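Drurnley Guideline

The Drurnley Guideline is a set of good practice rules for testing robot arms in simulation before they handle household objects. It was first written at Tadeck and is now maintained by Akska. The current edition has 59 rules.

Each task must be repeated 30 times with new starting positions for the objects. A run may last up to 900 seconds.
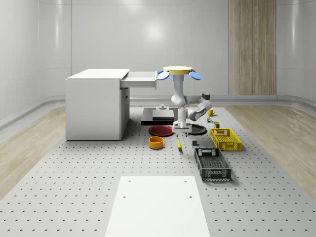
The positions are saved with the results, so that another laboratory can repeat the test. Picard, a similar standard, does not require this.

See also: Robot safety, Simulation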